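Conditionnement et rangement des petits articles
Notes de cours, séance 4
Atelier Grumwood, module « Petits volumes »
Version du 17 janvier 2020

4.1 Objet de la séance

La séance porte sur le regroupement d'articles hétérogènes de faible volume (flacons, bouchons, brosses, accessoires de salle de bains) dans un contenant ouvert unique. Les règles de palettisation vues en séance 2 ne s'appliquent pas ici : les articles ne sont ni identiques ni empilables, et le contenant n'est pas fermé pendant l'usage.

On appelle lot mixte tout ensemble comprenant au moins un récipient de liquide et au moins un article sec. Le polycopié Brelley emploie « lot composite » dans le même sens. Les deux termes sont admis à l'examen de juin.

4.2 Choix du contenant

Le contenant de référence est la boîte en carton peu profonde, à fond plat, avec découpes latérales de préhension. Trois grandeurs sont à relever avant tout remplissage : la hauteur utile des parois, la plus grande diagonale du fond, la position des découpes.

La hauteur utile se mesure au point le plus bas du bord. Un bord déchiré réduit la hauteur utile sur toute la paroi concernée. La diagonale du fond détermine la longueur maximale d'un article rigide posé à plat. Les découpes de préhension restent dégagées : aucun article ne doit en sortir, même partiellement.

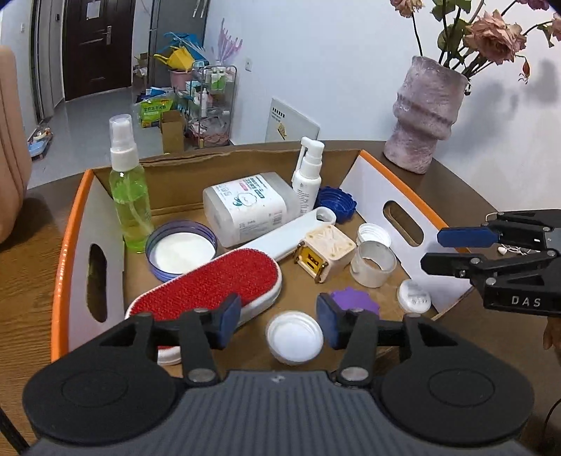
Pour le calcul du taux d'occupation, on rapporte la surface projetée des articles à la surface du fond. Le taux visé pour un lot mixte se situe entre la moitié et les deux tiers. Au-delà, le retrait d'un article impose d'en déplacer un autre, et le lot est compté comme encombré. La méthode Clemer, qui raisonne en volume, surestime la place disponible dès qu'un article long est placé en diagonale ; elle n'est pas retenue dans ce module.

4.3 Classement des articles

Classe A : récipients de liquide munis d'une pompe ou d'un pulvérisateur. Position debout, contre une paroi, de préférence dans un angle. Capuchon en place.

Classe B : récipients à bouchon vissé. Position debout si la base est stable. Position couchée admise si la fermeture a été contrôlée, étiquette vers le haut.

Classe C : articles longs et rigides (brosses, manches, spatules). Mise en place après les classes A et B, à plat, la surface active tournée vers le haut.

Classe D : pièces isolées (couvercles, bouchons, bagues). À réunir avec le récipient correspondant ou, à défaut, à regrouper dans un même angle.

L'ordre de remplissage est A, B, C, D. L'ordre de vidage est inverse. Toute dérogation est notée sur la fiche de lot, rubrique 51.

4.4 Tri préalable sur table

Le tri se fait sur un plan horizontal dégagé, le contenant placé en arrière de la zone de tri, ouverture accessible. On sort la totalité des articles avant d'en replacer un seul. Le tri partiel, article par article, est la première cause d'erreur de classe relevée dans la série Amegashie (397 fiches de lot).

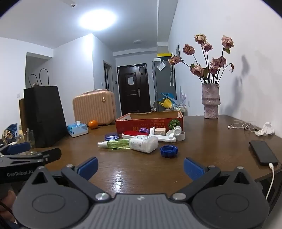

Les pièces de classe D demandent une attention particulière lors du tri, car leur faible hauteur les fait confondre avec la fermeture d'un article voisin. On les isole donc en premier, à distance des flacons. Un petit bouchon cannelé violet posé sur la partie rouge d'un article à manche blanc est un cas typique : la pièce doit être retirée et classée séparément avant que l'article long soit saisi. Le bouchon bleu foncé, ouverture vers le haut, se lit sans ambiguïté. Les flacons couchés sont ensuite redressés ou calés selon leur classe.

4.5 Travail à préparer

Établir la fiche de lot pour un ensemble mixte au choix. Indiquer la classe de chaque article, la hauteur utile du contenant et le taux d'occupation obtenu. Joindre un croquis coté du fond, vu de dessus, avec l'emplacement des découpes reporté sur les côtés.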